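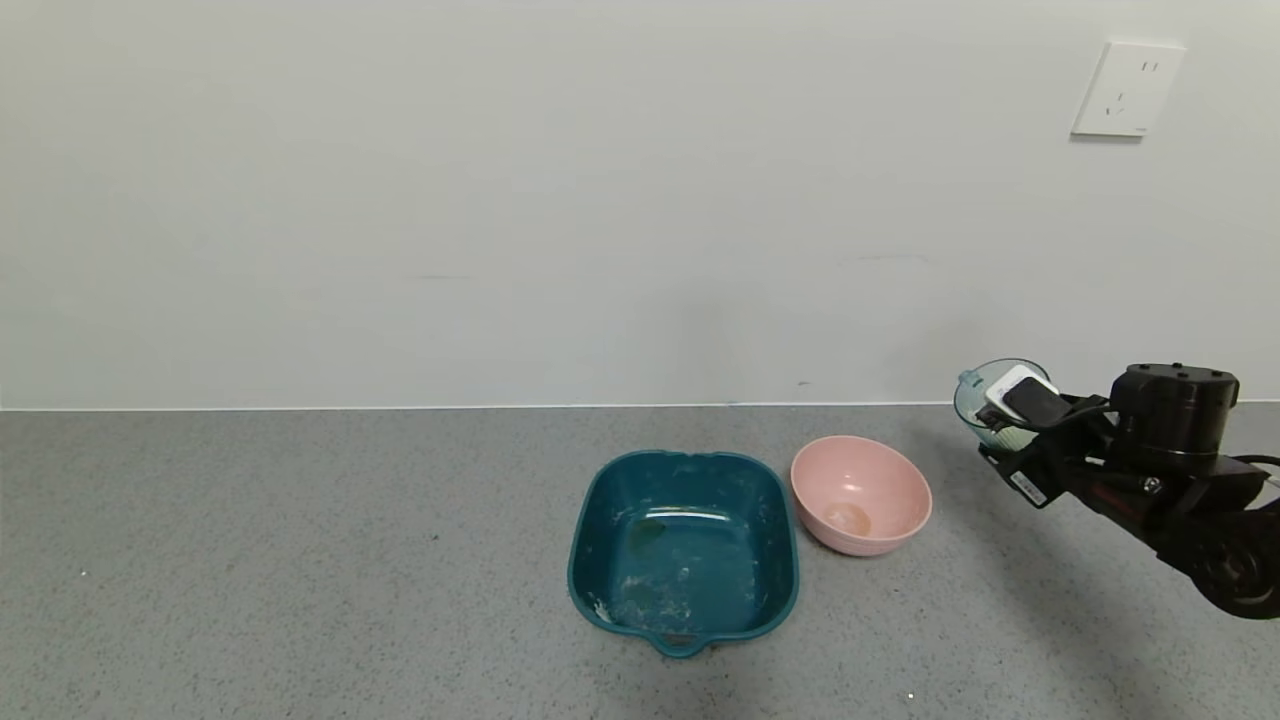 3. Setting Out Your Drevitance Pieces

Now the fun part! A good layout makes mixing and pouring so much easier, and once you find the one you like you'll set it up without thinking. Allow five minutes the first time.

1. Pick a stretch of counter with a wall behind it and wipe it down with a damp cloth.

2. Put the square basin down first, with its pouring spout facing you. It's the biggest piece, so everything else finds its place around it.

3. Set the round bowl to the right of the basin. Left-handed cooks can flip the whole row — it works just as well. 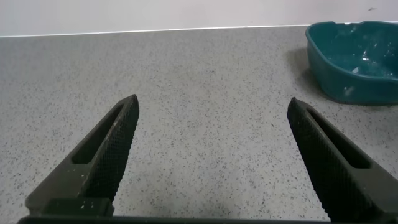 4. Dry the counter before you bring out anything grainy. Sugar and salt get everywhere, and they love a damp spot. A gray speckled countertop like this one is great at hiding crumbs among all those little flecks, so sweep your palm across it as well as looking.

5. Fill the measuring cup over the basin, stopping 2 cm below the rim, and stand it at the end of the row.

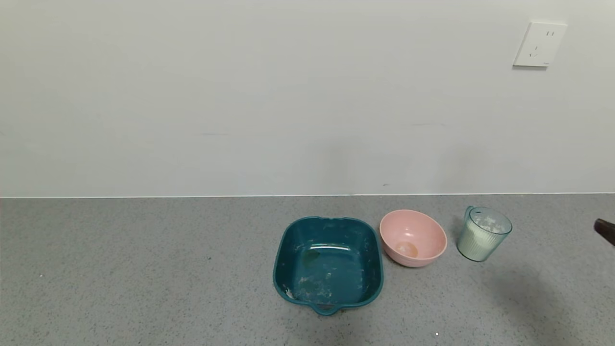
6. Turn the cup so you can grab the handle without reaching over the bowl. Try the reach a couple of times, then shuffle things until it feels right.

Note: Small amounts go in the round bowl. Save the basin for big batches, where you'll be really glad of that spout.

Caution: Keep liquids well away from wall outlets. Pour toward yourself, slowly.

Caution: Let hot liquids cool to 45 °C or lower before they go into any piece.

For washing and stacking, go to Section 5.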